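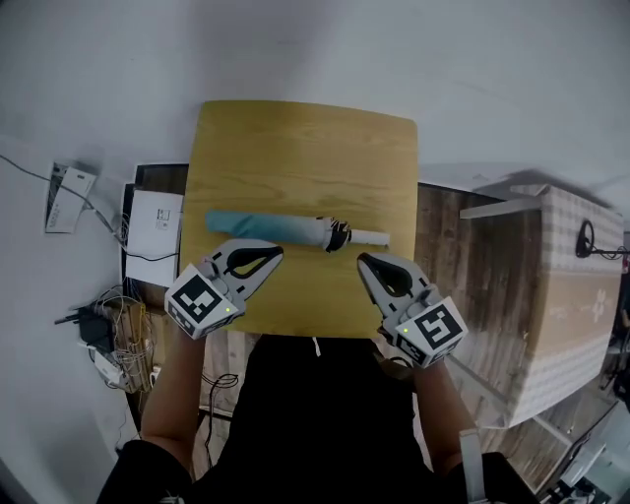 Este sitio utiliza cookies propias y de terceros para mejorar la navegación. Aceptar | Configurar

Inicio | Archivo | Hilos | Suscripción | Buscar

Tiempo de lectura: 3 minutos

Asunto: Re: [demostraciones] Plegado de paraguas: ¿pinzas de mano o teleoperación?
Fecha: 23 de noviembre de 2019

Hola a todos:

Contesto debajo de cada párrafo.

> Estamos preparando la tarea del paraguas para el brazo doble de Arkex. En
> febrero hicimos una primera tanda por teleoperación, con 42 episodios, y el
> operador se atascaba siempre en la correa. ¿Alguien ha probado a grabar lo
> mismo con las pinzas de mano?

Sí, llevamos dos semanas con ello en el laboratorio de Skisstead. Usamos dos pinzas, una en cada mano, con un cubo de marcadores en cada una y la cámara en la cabeza de la persona. El paraguas va sobre la mesa, plegado y con la correa puesta, y cada episodio empieza así. Las pinzas se colocan delante, abiertas, sin tocar la tela. Tenemos 341 episodios grabados, de los que hay que descontar 14 en los que se perdió el seguimiento de un marcador al cruzar las muñecas.

Con teleoperación también nos atascábamos en la correa. Sin notar la resistencia de la tela, el operador aprieta de más o tira antes de tiempo. Con la pinza en la mano eso se corrige solo: se nota cuándo la punta ha cogido el borde y cuándo solo lo está rozando.

> Nuestra duda es si los movimientos hechos a mano se pueden pasar luego al
> robot. Una persona gira la muñeca de formas que el brazo no alcanza.

Depende de la disciplina de quien graba. La primera tarde no pusimos ninguna norma y el filtro de alcanzabilidad nos tiró casi la mitad. Ahora pedimos tres cosas: codos pegados al cuerpo, no girar la muñeca más allá de la marca y soltar siempre el objeto antes de cambiar de agarre. Se trabaja más despacio, pero casi todo lo que sale se puede reproducir.

El filtro es el script de Siliņa, en la rama de pruebas. Comprueba los límites articulares y la velocidad, y no mira colisiones con la mesa. Eso hay que hacerlo aparte.

> También nos preocupa el fondo. Grabamos en una sala con bastantes trastos
> y no sabemos si conviene vaciarla.

Nosotros no la vaciamos. Hay cables, cajas y muebles a los lados de la mesa y se quedan donde están. Lo que sí controlamos es la luz, por los marcadores: si hay reflejo en la cara del cubo, la pose salta. También revisamos antes de cada tanda que los pilotos de las dos pinzas estén en verde. Nos pasó una mañana entera con la izquierda sin sincronizar y hubo que repetirla.

> ¿Cuántos episodios hacen falta para tener algo que funcione?

No lo sé con seguridad. Con 50 el modelo se acercaba al mango y poco más. Con el conjunto completo sujeta bien el paraguas, y con la correa falla a menudo. Mi impresión es que falta variedad en la posición inicial, porque lo dejamos casi siempre atravesado en el centro de la mesa. La semana que viene empezamos a rotarlo y a cambiar de modelo de paraguas.

Una pregunta por mi parte. ¿Alguien tiene el calibrado de apertura de las pinzas Gerneck? El que viene con el paquete da un cero desplazado y lo estamos corrigiendo a mano en cada sesión. Si lo tenéis en un fichero, me vale con que lo subáis al repositorio.

Un saludo

Mensaje anterior | Mensaje siguiente | Volver al índice del hilo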